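Los deberes de lectura y yo
11/07/2018

Ya están las notas entregadas, ya se han ido los de sexto con sus camisetas firmadas y sus lágrimas, y yo llevo toda la tarde en el sofá pensando en los cuadernos de lectura. Se supone que en July — perdón, en julio, que llevo demasiado tiempo corrigiendo el calendario bilingüe — una maestra descansa. Pues no.

Os cuento. Este curso, después de mucho darle vueltas, quité la ficha de lectura obligatoria. Ya sabéis cuál, la de toda la vida: título, autor, personaje principal, resumen en ocho líneas y «qué es lo que más te ha gustado». La he puesto durante años y durante años he leído el mismo resumen, copiado de la contraportada con una letra cada vez más grande para llegar antes al final. Una niña me escribió en octubre que lo que más le había gustado del libro era que tenía pocas páginas. Le puse un bien, qué le iba a poner.

Así que fuera ficha. En su lugar abrimos lo que en clase acabó llamándose el Bai (el nombre lo propusieron ellos y sigo sin saber de dónde lo sacaron, me dieron 4 explicaciones distintas y ninguna cuadraba). El Bai es una libreta gorda que está en la estantería del fondo, y en ella escribe quien quiere, cuando quiere, sobre lo que esté leyendo. Vale una frase, vale un dibujo, vale una queja. Vale contestarle al de la página anterior, y eso fue lo mejor de todo, porque se montaron unas discusiones estupendas sobre si el final de una novela era trampa o no.
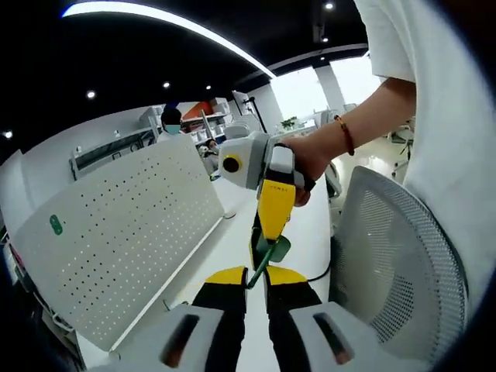
La libreta tuvo sus problemas, claro que sí. Las primeras semanas escribían siempre los mismos, y mi compañera Beatrice Athumani, que daba clase en la otra línea y probó el sistema a la vez que yo, me decía que los callados se le estaban quedando todavía más callados. Con esa edad les da vergüenza hasta recomendar un cómic. Entonces se nos ocurrió el testigo: algo que pasa de mano en mano, y a quien le llega le toca recomendar un libro en voz alta, aunque sea en dos frases. Sirve cualquier cosa fácil de agarrar, que para esto da igual. El primer día hubo risitas, el segundo menos, y antes de las vacaciones de Navidad ya se quejaban cuando no daba tiempo a la ronda.

¿Leyeron más? Pues mirad, llené el cierre de curso contando préstamos de la biblioteca de aula y me salieron 88 en el último trimestre. No tengo con qué compararlo porque antes no lo apuntaba (error mío, el curso que viene empiezo en septiembre). Lo que sí os puedo decir es que me pedían libros en el pasillo, en la fila del comedor y una vez en el supermercado, con la madre tirando del carro y yo con una lechuga en la mano.

Sharon Barasa me preguntaba en los comentarios de la entrada anterior qué pasa con la nota, que si no hay ficha de dónde la saco. Buena pregunta, Sharon, y la respuesta es que me costó lo mío. Hice 2 charlas cortitas con cada alumno a lo largo del curso, cinco minutos sentados en mi mesa mientras los demás leían. Hablábamos del libro que tuvieran entre manos y yo tomaba notas. Es mucho trabajo de organización, no os voy a engañar, y hubo semanas en las que se me acumularon todas. Pero en esos cinco minutos me enteré de quién leía de verdad, de quién se perdía con los nombres y de quién necesitaba una letra más grande y no se atrevía a pedirla.

A las familias se lo expliqué en la reunión de principio de curso. Un padre me dijo que sin deberes no iban a abrir un libro en casa. Le pedí que leyera él diez minutos en el salón, sin decir nada, y a ver. En junio me contó que va por la tercera novela policíaca y que su hijo le esconde el marcapáginas.

Para el año que viene quiero cambiar un par de cosas. La libreta la pondré más cerca de la puerta y compraré otra de repuesto, que a esta se le han soltado las hojas. Y me gustaría que los de quinto la hereden leída, con las discusiones dentro, para que puedan meterse en ellas. Si alguien ha hecho algo parecido con los pequeños, que me lo cuente por aquí abajo, que me paso a leeros en cuanto vuelva de la playa.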